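首页 百科 硬件 内存与主板 拆机入门 词条索引

内存条与台式机机箱内部

内存条(又称内存模组)是台式电脑里最容易认识、也最容易亲手更换的部件。一块细长的电路板,一排金属触点,插进主板就能给处理器当“工作台”用,拆开旧机器的人多半都是从它开始入门的,而且很容易就此上瘾!

台式机常用的是 DIMM 规格,笔记本电脑用的则是短一截的 SO-DIMM,两者不能混用。触点边上有一个缺口,位置随代次变化,DDR2、DDR3、DDR4 各不相同,所以插反或插错代的时候根本按不到底。这个小小的缺口真是了不起的设计。

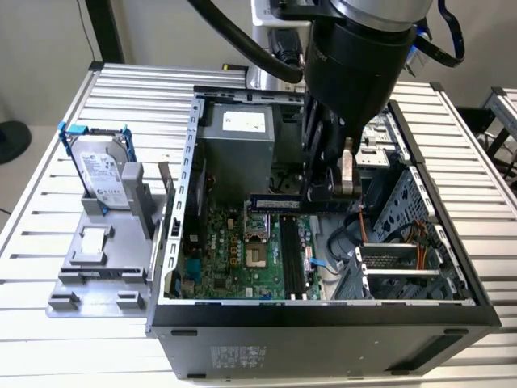

内存条位于主板上方,处理器插座尚空,右侧为两条黑色内存插槽。

安装步骤

断电,拔掉电源线,把塔式机箱放倒,卸下侧板,让主板朝上。放倒之后内存是垂直往下按的,用力均匀,比竖着操作舒服得多。先掰开插槽端部的卡扣,对准缺口,两端交替下压,听到“咔”的一声就到位了(这声音百听不厌)。拿取时捏住两侧短边,手指别碰触点。

插槽数量视主板而定,小型办公机多为 2 条,较大的主板常见 4 条。成对安装同规格内存,一般可以启用双通道,旧机器也能明显轻快一些。
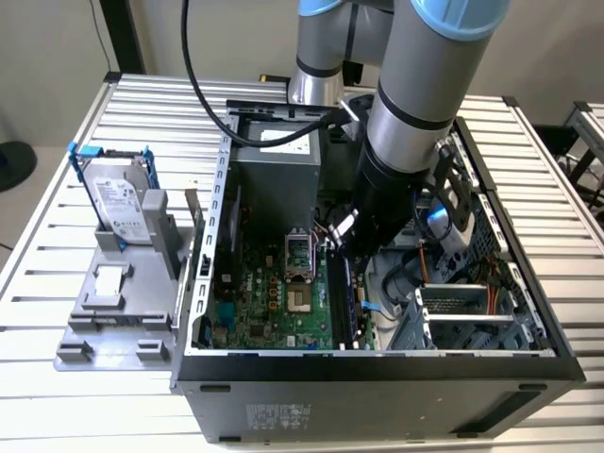

内存之外,机箱里值得细看的东西还很多。处理器插座带有金属压框,没装处理器时可以看到密密的一片触针,这种结构叫 LGA,触针极细,碰弯了很难复原。电源通常是一只灰色金属盒。硬盘则住在金属笼架里,许多品牌机采用免螺丝的塑料支架,蓝色卡扣一捏就能抽出来,十分讨人喜欢。SATA 数据线窄而扁,供电线另走一路,理线时最好顺着机箱边缘布置,别压在内存上方。

回收与再利用

品牌办公机的结构规整,是练习拆装的好材料。Cosdale 的旧机翻修点 Preverura 把拆下的内存按代次和容量分盒存放,去年登记入库约3,230条,其中大半经检测后重新装机。当地的 Najafi 零件目录则为每种主板列出插槽数与支持容量,查起来非常过瘾。检测一条内存,完整跑一遍至少要留出 20 分钟,大容量的还要更久。

存放时应使用防静电袋,平放,远离潮气。触点发暗可用橡皮轻擦,再以软刷扫净碎屑。

参见:双通道;LGA 插座;硬盘支架;防静电措施

读者评论(3)

老槽位:补充一点,有些主板只有一端有卡扣,另一端是固定的,先插固定的那头。

风扇不转:照着装好了,第一次开机一直响,重新按了一遍就好。原来是一头没压到底。

mushu_pc:能不能加一节讲硬盘支架?我那台的蓝色卡扣断了一边,找不到替换件。

联系编辑部 | 版权所有 © Unow 硬件百科 | 返回顶部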